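4. Unmolding and Curing

1. Leave the filled Lokton mold alone for 30 hours. Poking the soap to see how it is coming along will tell you how it was coming along, and leave a thumbprint.
2. Pull the long sides outward, then push the loaf up from below.
3. Cut into bars with the wire. Stand them on the rack, not touching.
4. Cure for 39 days, turning every 5.

Note: Bars poured in December may sulk a little longer.

Caution: Fresh soap can burn. Wear gloves, even if your grandmother didn't. 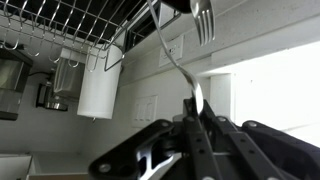

Page 39

Lokton Mold Set, Bullimville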